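4.2 Sorting household sponges by look and feel

The claim we set out to test is a familiar one: that people can tell a worn sponge from a sound one by colour alone. Manninen's earlier note for Skurano took this as given. We are not convinced. Yellow, the commonest shade in our stock, covers cellulose, foam and scourer-backed types, and a pale yellow block may be faded or may have been sold that way. Small flecks and specks on the surface are no better guide.

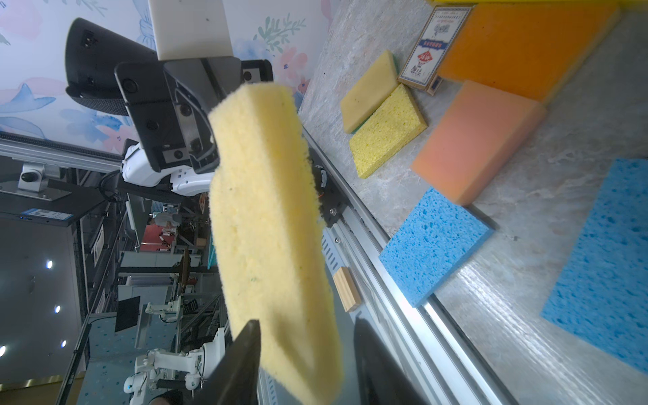

Raters at Koivisto were asked to put 20 sponges in order of wear, first by eye and then by hand. Agreement by eye was poor. It rose once they could press the material, though less than the Sukero handbook would lead one to expect -- and the handbook does not say how its own figure was reached. We would treat both results with care.

Figure 7. Five sponges set side by side on a blue board, with a mint-green one second from the left and a smooth peach one at the far right.

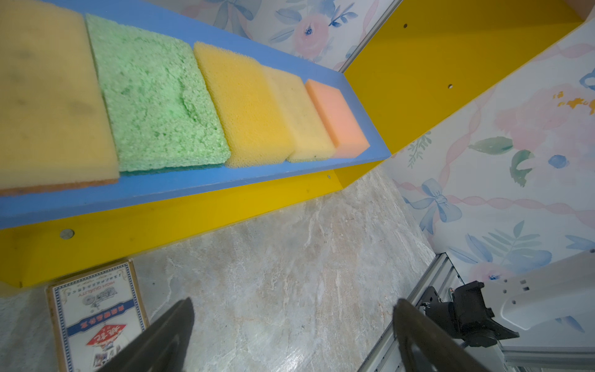

Laying sponges out in a close row has been said to make sorting easier. It may do, but it also invites raters to judge each block against its neighbour, and a dull sponge next to a bright one looks older than it is. Changing the order changed the scores in February. We therefore doubt any ranking drawn from a single layout.

Related items
Dishcloths and drying racks: a second look
Pore size in cellulose blocks
Trultport wear scale, revised

Contact: Hilkka Manninen | Back to top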